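The gripper that wouldn't close

25 Jan 2019

I lost most of this week to a gripper fault on the bottle shelf setup, so I'm writing it down before I forget the details.

The job is simple. The arm takes a pill bottle off the shelf, lifts it, and puts it back. We had run it 800 times with no trouble. Then the small bottles started dropping. The controller said the grip was good every time, and every time the log showed 99 percent closed.

My first guess was the caps. Cauã Honorato said to stop guessing and look at the fingers with nothing between them. 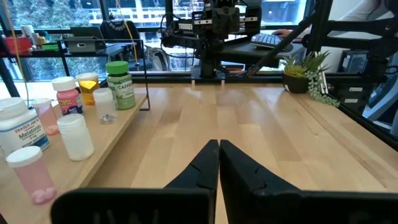

Wrist view, fingers nearly together. The gap is the thing to look at.

The software, which we call Metness, treated that position as fully shut. The zero point had moved after I swapped a finger and skipped the homing step. A wide bottle hides the error. A narrow one gets less squeeze than the number on the screen claims.

The worse part was my fault too. I had raised the force limit to 80 in July to get past a different problem and never put it back. With a bad zero and a high limit, the arm could pinch somebody hard and report nothing.

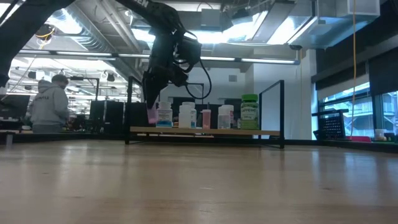

So the limit is down again, and the start script now refuses to run until homing is done. I also added a check that compares motor current with finger position. If they disagree for 4 cycles in a row, the arm stops where it is and waits for a person.

I still want to try the softer finger pads from Patico. The order is in.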